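Workshop tips: keeping the arm software in order

These tips come from the notebook beside our bench in Basley. We are a small workshop and we program arms for picking and placing of light things, mostly food shapes and packaging. I collected the tips over one winter, and my colleagues added their own. English is not my first language, so Bouchra Ezzat has corrected the worst places. The rest is my fault.

The order is the order in which we had the trouble.

Before you start the controller

Read the last log first. It takes a minute and you will see if the previous session ended with a normal stop or with a fault. We had a morning when Pejman Zamani looked for an error in his new planner until lunch, and the fault was already written in the log from the evening before.

Check which configuration file is loaded. Ours are named after the gripper and the table, for example "parallel-felt" or "suction-board". Do not name a file "new", "new2" or "final". Put the name of the file on the first line of the program output, so that everybody who passes the screen can read it.

Set the speed limit in the configuration and leave it out of the program. When the limit stands in three programs, one of them will be wrong. For the first run of any changed program we use 16 percent of full speed. The number has no science in it, somebody typed it once and it felt comfortable.

If you have two arms on one table, start both controllers also when only one arm will work. The planner must know where the second arm is. A parked arm that is not in the model is a wall that the planner does not see.

Frames and calibration

Write down the name of every coordinate frame and what it is fixed to. "Table" is not enough. Is it the corner of the table, the middle, the top of the cloth or the wood under the cloth? We measure from the top of the cloth. When the cloth is changed, the table height is measured again, because a thick felt and a thin felt can differ more than the tolerance of the grasp.

Calibrate the camera after cleaning it. People clean the lens and push the camera a little without noticing. Norbert Šimek keeps a small script which moves the arm to 4 known points and compares them with what the camera reports. If one point is off, he tightens the mount. If all points are off in the same direction, he calibrates again.

Do not correct an error of calibration by adding an offset in the grasp program. It will work today. Then somebody calibrates properly and your offset becomes the new error. I have done this myself, and I found my own offset in January with a comment "temporary".

Keep the tool length together with the tool. If you change the finger pads, the tip is in a different place. We save one small file for each pair of fingers, and the controller asks for it at the start.

Perception: objects that touch each other

Many examples on the web show one object alone on a clean table. Real tables are not like this. Bread is a good exercise, because the shapes are soft and the colors are close to each other. A braided roll and a round bun lying together can easily come out of the segmentation as one long brown thing, and then the grasp point lands in the middle, exactly where you do not want it.

What helped us:

Look at the mask before you look at the grasp. We draw the outline of each found object on the live picture, with its number. If two objects have one outline, stop there and do not tune the planner.

Use the depth edge together with the color edge. The color between two baked surfaces changes very little, but the height often has a small step.

When one object covers a part of another, take the upper or the nearer one first, and look again with the camera before the second pick. Do not use the old mask for the second pick. The first pick can move the neighbor.

Keep your failed pictures. Jiahui Hao has a folder with the worst ones, and each new version of the segmentation must go through this folder before it goes to the table. We have 100 pictures there and we do not let it grow. When a new one comes in, an easier one goes out.

Be careful with shiny surfaces. Play food often shines more than real food, and a bright spot can look to the software like a hole or like a separate object. Turn the lamp before you change the threshold.

Planning the approach

Plan in short parts: above the object, down, close, up, across, above the basket, down, open. Give each part a name in the program and print the name when it begins. When the arm stops, you will know in which part it stopped. A long single motion looks nicer, but it is hard to repair.

For a long object, put the fingers across the narrow side. It sounds clear to a human. The software will sometimes choose the long side when the outline is bad, so we added a simple rule: if the needed opening is larger than what the gripper can give, the grasp is thrown away before it reaches the planner.

Choose the hover height by the tallest thing on the table, with a margin. The rim of a basket is often the tallest thing, and it is easy to forget, as one thinks of the basket as a target and does not think of it as an obstacle. In our model the basket is both. The inside is allowed, the rim is not allowed.
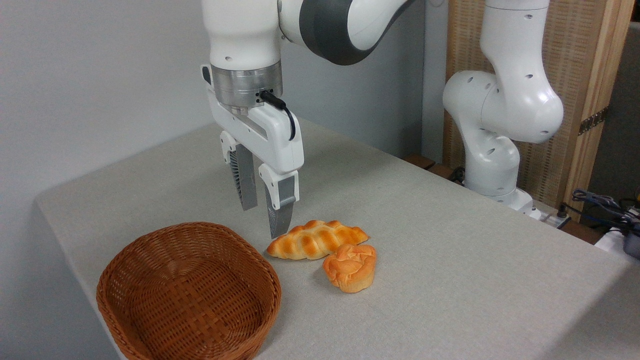

How long should the arm wait above the object before it goes down?

Long enough for the camera to deliver one fresh picture and for the software to compare it with the plan. We do not use a fixed pause in seconds. The program waits for a picture with a time stamp newer than the end of the motion, and then it continues. With a fixed pause you lose time on a good day, and on a slow day the arm goes down with old information.

Think also about the second finger. Many grasp planners give you the point between the fingers, and in the simulation the fingers are thin. Real fingers have thickness and a shape. Put the real shape in the model, with the pads, and check that the outer side of each finger has a free way down. With two breads side by side, the outer side of one finger is the thing which pushes the neighbor.

Close slowly and watch the width. We read the finger distance while closing. If the fingers arrive at the smallest distance, there is nothing between them, and the program must go up and say so. If they stop too early, perhaps two objects are caught together. Both cases have their own message.

Force and soft things

Start from the smallest force and go up. For soft or puffy shapes a hard grip changes the outline and the next camera picture does not agree with the model. Ridged pads need less force than smooth pads, in our experience.

Save the force with the object class, in the same table where the class name is. Before, we had the force in one file and the names in another, and after a change of names the bun received the force of a tin can.

Two arms, one table

Give each arm its own zone in the planner, and one shared zone in the middle. Only one arm may enter the shared zone. The program asks for the zone, gets it, works, and gives it back. If a program crashes, the zone must be given back by a person. We tried automatic release after a timeout and took it out again.

Name the arms by place and do not use numbers. "Front" and "back" are understood by everybody. With "arm 1" and "arm 2" Baldur Hviid once sent the correct motion to the wrong arm. It was at 16 percent, so we drank coffee while we waited for it to stop.

Cables and small things in software

Put the cable in the collision model, at least as a simple cylinder. The short cable at the wrist is forgotten most of the time. If the wrist turns too far, the loop gets tight. We limit the last joint in the configuration, with a comment why.

Test the stop button at the beginning of the day, with the arm moving slowly. Also test what the software does after the stop. Our first version continued the old motion after the reset – this is a bad surprise. Now it plans again from the present position, and asks for a confirmation.

Tools we use for the logs

We write the logs with a small program of our own, called Tellell. It saves the state of the joints, the finger width, the name of the current part and the picture at the beginning of each part. It is not beautiful. The useful idea in it is one clock for everything. If the camera and the arm have different clocks, you can look at the log for a whole day and understand nothing.

Norbert added a search by message, so one can ask for all runs where the fingers closed on nothing. We look at this list when the week's work is finished, with the segmentation pictures next to it. Most of the entries come from perception, and the few which remain are usually the table height.

Keep old logs by project and delete by project. We kept them by date before, and when the Wovesura job came back for changes, it took Bouchra an afternoon to find the right ones.

If you have a tip that is missing, write it on paper and leave it in the notebook. Please write legibly, and put the name of the configuration file next to it.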